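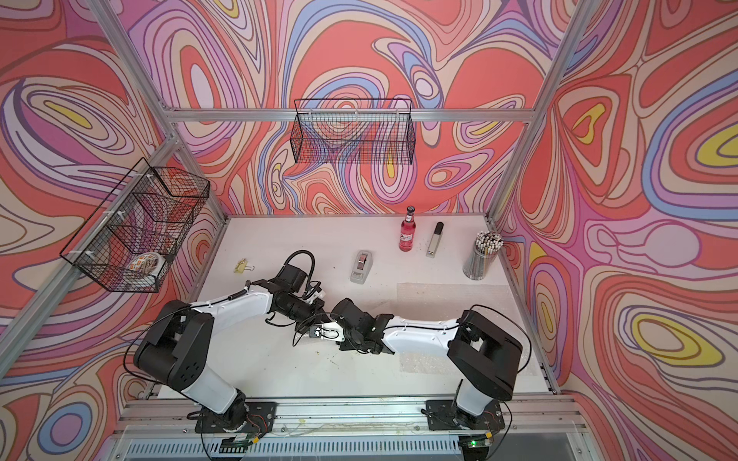
*Adjunto 1. Celda de dos brazos, vista general con los objetos sobre la mesa.*

**Ticket 619 · Celda bimanual Vastby**
**Abierto:** 2025-05-10
**Estado:** en seguimiento
**Asunto:** paradas por proximidad entre brazos y dudas sobre la norma interna de preparación de mesa

Hola, y gracias de antemano por la paciencia, que ya sé que este ticket va a quedar largo. Lo abrimos porque el controlador Faris se detiene con aviso de proximidad cuando los dos brazos trabajan en el centro, y de paso queremos aclarar qué pide exactamente la norma de Grernance sobre el estado de la mesa, que cada turno lee a su manera (y con razón, porque el texto no ayuda mucho).

**Lo que hemos revisado**

- Postura de espera. En el adjunto las pinzas casi se tocan en el centro. El apartado 6 pide que la espera sea con los brazos recogidos, cada uno sobre su lado, y así debería quedar la celda siempre que se deje sin tarea.
- Cables. Los de las muñecas hacen bucle sobre el tablero. La norma habla de «cable guiado hasta el hombro», y eso lo tenemos pendiente en los dos brazos.
- Limpieza. Hay migas y motas en la superficie blanca, hacia el centro y delante. Pasad un paño antes de calibrar, por favor, aunque parezca poca cosa.
- Registro. Salen 91 paradas en las últimas 1000 secuencias, casi todas en el paso de mano a mano.

**Respuesta de soporte Stoyanova**

Muchas gracias por el detalle, da gusto recibir un ticket así. Por las posiciones que nos habéis pasado, el aviso es legítimo: el controlador hace lo que debe, y os pedimos con todo el cariño que no bajéis el umbral para salir del paso. Sobre la mesa, la regla es que solo esté lo que figura en la ficha de la tarea. La botella de vidrio, si la ficha no la nombra, va fuera del recinto. El plástico de burbujas que queda bajo el brazo derecho nos preocupa algo más: retiradlo, o declaradlo como objeto en la ficha si de verdad se va a manipular. Las cestas de malla pueden seguir en las paredes siempre que las bridas se revisen cada mes.

**Cambios aplicados**

1. Nueva postura de espera guardada en los dos brazos.
2. Ficha de tarea corregida, con el portalápices y el dispensador de cinta incluidos.
3. Revisión de bridas añadida a la hoja de mayo.

**Pendiente**

Guiar los cables y repetir la prueba de paso de mano a mano con el umbral de fábrica. También nos vendría muy bien que Grernance confirmara si el apartado 6 se aplica entre repeticiones de una misma tarea o solo al terminar la sesión. Dejamos el ticket abierto hasta tener las dos cosas.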